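Old Towers, Open — Lostbridge Refurb Gallery

Pics and notes from the bench, put up in a rush before the hall gets locked. More when I get time.
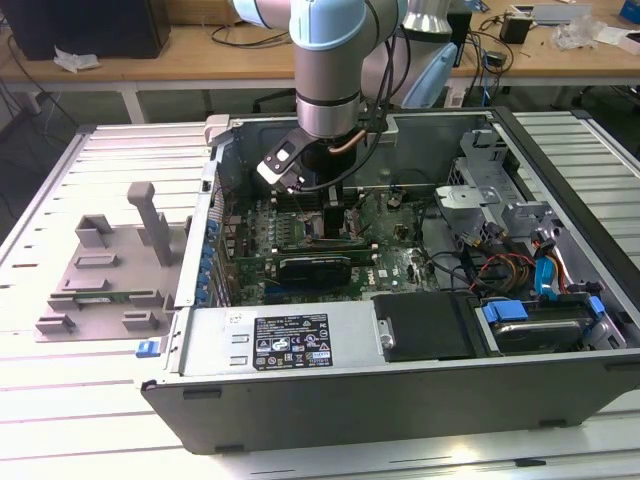 We strip and refurb old office desktops in Lostbridge and send them out again to whoever needs one. Most of this lot came out of the Drindach offices when they moved, 50 machines on three pallets, all dusty, half with no power cords. I've been meaning to write up what we do for ages. Anyway. First job on any tower is side panel off and lay it down, so the whole inside is facing you. Dell boards like this one are a good place to learn, becuase everything you touch first is easy to find: memory slots just above the graphics card, hard drive down in its bay with a blue plastic clip each side. Blue on these generally means you can pull it, squeeze it or flip it without a screwdriver. Very kind of them. Power supply has its label on show too, so you can copy the rating off without taking anything out.

No more pics loaded yet, so notes for each stage and I'll slot the rest in as I find them.

Intake
Every tower gets a number on masking tape. Number goes in the book, book stays on the shelf by the kettle. Please don't take the book home (Hubert).

Cords and monitors
Separate pile. We're always short of cords — if you've got a drawer full, bring the drawer.

Dust
Outside, on the back step, with the soft brush and the little blower. Hold the fan still with a finger while you blow it. Teresa Bielecka did 15 in one afternoon and came in grey to the elbows. Masks are in the tub under the sink.

Memory
Clips at the ends of the slot, push both down, stick lifts up. Edges only. If a machine beeps at you and won't start, take all the memory out, put one back, try again. Fixes more than you'd think. Odd sticks go in the egg cartons, sorted by size, label facing up.

Graphics cards
Leave in unless the fan is noisy or someone has asked for it. Screw or latch at the back first, then the little catch on the slot. Don't rock it. Urszula Zalewska has a very good speech about rocking it.

Hard drives
All wiped, no exceptions, even if the donor says there's nothing on it. There is always something on it. Slow job, so we run them overnight and check in the morning. Anything that fails the wipe gets drilled and goes in the red bucket.

Drives that pass go back in with a fresh dot sticker. Make sure the data cable clicks at both ends, we've had a few come back "dead" that were only half plugged in.

Cables
Tuck the spare ones out of the way of the fans. Doesn't have to be pretty. Twist ties not elastic bands, the bands go brittle and snap and then there's bits of rubber in the fan.

Power supplies
We do not open these. Ever. If it's bad it's swapped whole. Irena Krajewska tests them with the plug-in tester and writes the date on a bit of tape. Unplug at the wall before you go anywhere near the inside, then hold the power button in for a few seconds.

Clock battery
The flat coin cell. If the machine thinks it's years ago, this is why. New ones are in the tobacco tin. Old ones in the jar with the lid ON.

First boot
Screen, keyboard, cross fingers. Check it sees all the memory and the drive. Let it run through a cuppa. Then the system goes on from the stick, which takes as long as it takes.

Lids
Panel back on last, and only when somebody else has had a look inside. Found a screwdriver in one last December. Mine.

Cleaning up the outside
Warm soapy cloth, wrung right out. Stickers come off with eucalyptus oil. Old asset tags must come off, don't colour over them with marker, it looks awful.

Where they go
Dokisia, the homework club, took the first bunch and would like more. Some to families off the list, a couple to the seniors' centre. Szewczyk the scrap yard takes whatever's left, sorted into boards, metal and plastic. They paid us $290 for the last load and it went straight on drives and coin cells.

Still needed
Keyboards (clean please)
Power cords
Small Phillips screwdrivers, ours wander
Anti-static wrist straps, we have 3 and one is held together with tape
A decent desk lamp

Dropping things off
Side door, ring the bell twice. Laptops OK if the battery isn't swollen. No printers. No printers please. Oliwia Pawłowska has the key and the donor forms, and will give you a reciept if you want one.

If you've got photos from the bench send them to Oliwia too and I'll add them in with the right notes. Big ones are fine, I'll shrink them.

Page updated 30 April 2018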